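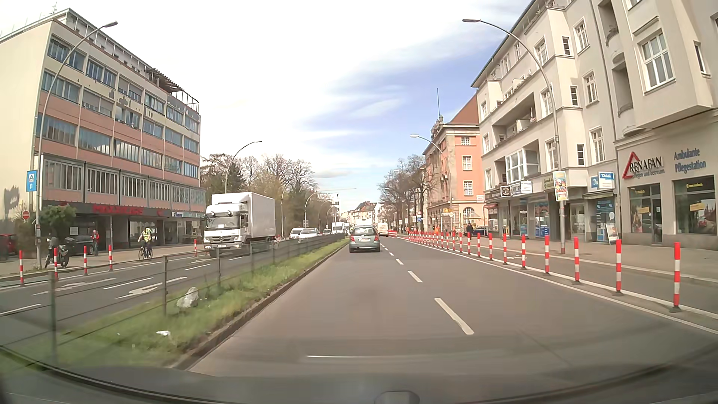
Fan Gear Sales Table - Project Report
Intro to Retail, Group 2
Jonas Wieser and Rodica Ciobanu
December 2024

What we wanted to find out

Do people buy more team stuff when it's sold as a set or one piece at a time? Our school hockey club sells scarves, pennants and foam hands at home games. Always single items, always a lot left over. Rodica thought a bundle would move the pennants, which hardly sell. Jonas thought people would just want the scarf.

Supplies

Scarves came from Gredix, plain two-color knit with the club name on one end. Pennants and door signs from Netetier. We asked Wouters for a price too but their minimum order was 2000 pieces, way too many for us. Ordered 100 scarves in the end. Delivery was late by four days so we lost the first game we had planned for. Table cloth borrowed from the art room.

How we did it

Two home games. First game singles only. Second game same items, same prices, plus a "game night set" - scarf, pennant and door sign together for a bit less. Same spot both times, left of the snack counter. Jonas took the money, Rodica wrote down every sale on the sheet. We did not count people who only looked, we should of.

Results

Game one: mostly scarves, a few signs, almost no pennants. Game two was busier. Over both games we sold 57 scarves, and more than half of those went out in a set. Pennants finally moved, but only inside the set. Still hardly anybody bought one alone. Foam hands did the same both nights, kids buy them whatever else is on the table.

Problems

Second game was against Bolidov and that is always a bigger crowd, so the comparision isn't really fair. Also colder that night, which could sell scarves by itself. Ran out of small change before the first break. The set sign was taped too low and people standing in line covered it up.

What we would change

Run sets and singles at the same game, swap at halftime of the evening. Order fewer pennants. Hang the price sign up high. Bring a second cash box. Leftover scarves are in the club closet, price list is taped inside the door - Rodica has the key until the end of the term.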